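Zanoser

Zanoser is a small command-line tool for sorting and labeling field recordings of birds. Point it at a folder of audio files and it gives you back a tidy table of calls, with start times, lengths and a best guess at the species. I started it one January after a long week of sorting owl recordings by hand, and I've had a great time with it ever since!

What's in the box

The package comes with the Hurkstead set: 29 hours of recordings from hedgerows, barns and one very noisy duck pond. There are 33 species in it, and 6 of them have separate labels for song and alarm call (the wrens are a joy, go listen to them first). Every file is mono WAV, with a matching text file of labels.

Getting started

Unpack the archive, open a terminal in the new folder and run:

zanoser scan recordings/ --out calls.csv

A full scan of the Hurkstead set takes over 26 minutes on my old laptop. Add --quick if you only want the start times.
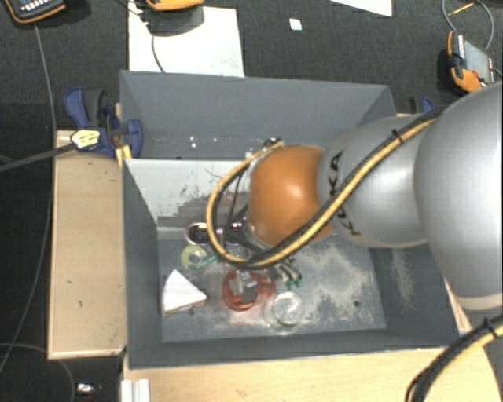 KUKA arm over a gray bin, with green-tipped gripper fingers.

Reading the table

Each row is one call. The "sure" column runs from 0 to 1, and I'd treat anything under 0.5 as a hint to go and listen for yourself. Overlapping birds get a row each, so the dawn files are long and wonderful.

Known problems

Starlings. They copy everybody, and Zanoser falls for it nearly every time. Heavy rain also gets labeled as goldcrest now and then. If you have a fix for either one, please send it, I'd love to see it!

Thanks

The label format is borrowed from Vornero, which is still the nicest viewer for this kind of data. Cillian McGrath checked all the owl labels, and the Mac Mathúna family let me leave recorders in their orchard.

License

MIT for the code, CC BY 4.0 for the recordings and labels.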